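Print & Package Design Board > Competitions and Awards

Thread: Huvamley merging all its categories, worth entering this year?

fbiwott
Posted Nov 30, 2025

The new call for entries from Huvamley went up this week. If you haven't read it, the separate packaging, identity, editorial and poster competitions are gone. Everything goes into one pool now, and each entry needs a written statement on the problem, the approach and the outcome. The fee is 100 dollars per entry, no discount for small studios that I can find. Deadline is in December.

I've entered the packaging competition 4 times and got in once, for a tea box. The work was judged on a table next to other boxes. Now the same tea box would be up against an app or a hospital sign system. I want to hear from people who have entered or judged a merged show before. Is it worth it for a two-person shop?

marek_simek
I judged one of these merged shows, a smaller regional one. The statement carries more weight than people expect. We had a first round where we read before we looked, and a good half of the entries were out before I saw a clean photo of the work. Some of those were probably nice pieces. The writing was vague and we moved on.

If you can write clearly, it helps you. If you pay someone to write it for you, it usually reads that way.

Faith M.
I don't agree that this is a good direction. A packaging category had packaging people on the jury. They knew what a folding carton costs and why a designer picks one board over another. Put that in front of five strategy directors and they will ask about the research phase. My coffee work for Kombo had no research phase. The owner told me what he needed, I did it, it sold.

I'm not against explaining the work. I'm against the explanation being scored higher than the work.

marek_simek
It isn't scored higher. The call says the statement and the work are weighed together.

Faith M.
You just told us you cut half of them on the reading alone.

marek_simek
In a different show, but fair.

ivar_e
Small correction to the first post. Physical samples are still accepted, they are optional now. Page 3 of the call. You send digital files first and the jury can ask for the real thing in the second round. So keep some clean ones back from the print run.

fbiwott
Thanks, I missed that. What do they accept for small items? My strongest piece this year is for Skomulier, and most of it is sleeves, cards and sachets. Very little of it looks like much on its own.

Faith M.
I sent a small-format set to the old packaging show. What I learned was mostly about packing it. This is my work table.

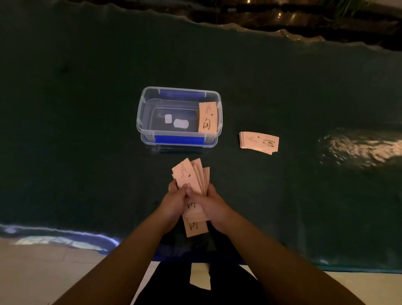 Small printed pieces get judged on edges and corners, so pack for that. Mailers bend, and a bent fold is all a juror will see. I use a clear plastic box with blue latches like the one on the table, and coffee cup sleeves go into it as a stack, same direction, with card at both ends so they can't slide. I also fan them out in my hands first and pull any with a scuffed edge. Put the entry number on the box and on a card inside it. Mine got separated from its paperwork once and it took three emails to sort out.

fbiwott
Very useful. Did you send the whole range or one of each?

Faith M.
Several of each. Jurors handle things, and by the second day the first copy is worn.

BrianS_prints
I'm on the printing side so take this for what it is. Every fall I get designers asking for a short rerun for an award entry, always in the last week, always on the original stock, which I no longer have. Ask when the job is on press. Overs cost you nothing at that point. A rerun on the digital machine won't match the color and a packaging juror will notice.

Whether a strategy juror will notice I can't say.

ivar_e
They'll notice if it's in the second round. I think people are being too hard on the new format. The old poster category had become the same few studios giving prizes to each other. I stopped entering because of it. One pool with a mixed jury at least shakes that up.

BrianS_prints
Or it becomes the same few agencies with a writer on staff. Sirkarus has had somebody doing nothing but award entries for years.

ivar_e
Possible. I'd still rather see one year of results before deciding.

fbiwott
Faith's advice got me going through our storage boxes this afternoon.

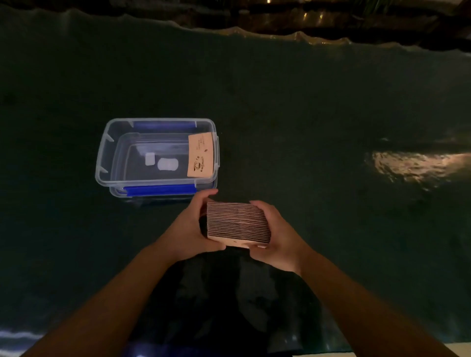 The stack, held at both ends.

I have enough overs to make a set, so Brian's point is covered this time by luck. The statement is the harder part. I've got a draft that says the client wanted one system that worked across a cup, a card and a sachet, and that they could reorder any one item without it looking off next to the others. That is the whole idea. It takes up two sentences. The form allows a lot more than that.

marek_simek
Then leave it at two and spend the rest on what changed for the client. Do they reorder now without calling you? Did they drop a supplier? That counts as outcome. You don't need a sales figure. Most of the entries I read had a sales figure with nothing to compare it to, and we ignored those.

Faith M.
This is decent advice and I'm annoyed about it.

Still, look at what he is doing. He has a finished, well-made job and he's spending his Sunday writing it up so that people who don't do this kind of work can follow it. The trade used to have one place where that wasn't needed.

ivar_e
Clients can't follow it without explanation either, and they pay for it.

Faith M.
Clients don't charge me 100 dollars to listen.

BrianS_prints
One more practical thing. If you're photographing the set, show the pieces at real size next to each other, in one shot, in addition to the single beauty shots. Sachets blown up to fill a screen look like posters. I've seen a jury ask for samples and then be let down by the size.

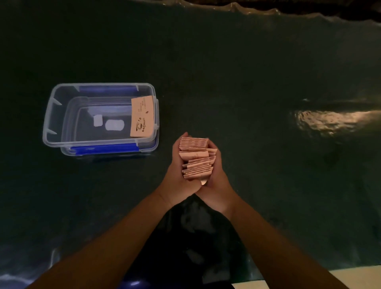

Also check the file limits before you shoot. The call asks for stills plus an optional short video, and the upload page rejects anything over the limit without telling you which file caused it. I had a customer lose most of an evening to that. Upload one at a time.

fbiwott
Will do. I'm leaning toward one entry and no more. I'd have done three under the old setup, since the identity and the posters would each have had their own place.

marek_simek
One is right. Put it in as a system and let the posters be part of it.

Faith M.
I'm sitting this year out. If the packaging work that gets in is any good I'll enter the next one. Post here when you hear back.

fbiwott
I will. Results are in spring according to the call, no date given yet.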